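Keeping Hinges and Small Joints Moving

Updated 4 Apr 2023

Most squeaks in a house come from dry metal rubbing on metal. A cabinet hinge, a folding step stool and a pair of pliers all need the same care, and none of it takes long.

Start by cleaning. Wipe the joint with a dry rag, then work an old toothbrush into the gaps. Oil put on top of grit makes a paste that wears the pin faster. If the joint is gummed up with old grease, use a little mineral spirits on the rag and let it dry with a window open.

Use light machine oil for tools and white lithium grease for door hinges. One drop per pivot is enough. Open and close the joint ten times, then wipe off what comes out.

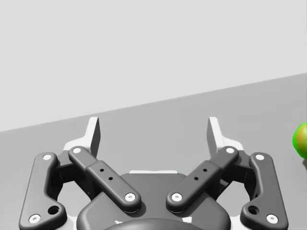 How often should a door hinge be greased?

Once a year is plenty for most rooms. I do mine in March, before the windows start getting opened. A bathroom door may need it twice, and so will a garage door used all day.

Garage door rollers with nylon wheels should be left dry. Oil only the bearings, and only if they are not sealed.

For scissors and pruners, loosen the center screw a quarter turn before oiling, then snug it back up. Blades that still bind probably need sharpening – oil will not fix a burr.

Store the can upright with the cap on. Oily rags go outside, spread flat to dry, before they are thrown out.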